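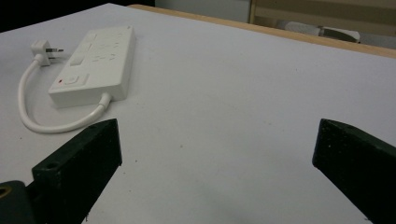 Fig 3. Start position, fingers open, power strip on left of table.

4. What went wrong

Plug pick failed 12 times out of 17 in the Sunday session. Left finger kept closing late - Khang thought loose screw, Ngân blamed the Bosolov driver. Swapped driver, same fault. Stopped at 11 am after the e-stop lagged, wich is a safety issue and got logged.
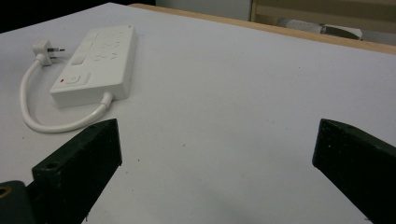
Fig 4. Gripper open, plug and cord loop beside the strip.

Still to do: recheck finger timing, cap speed at 70 percent, retest e-stop befor any more runs.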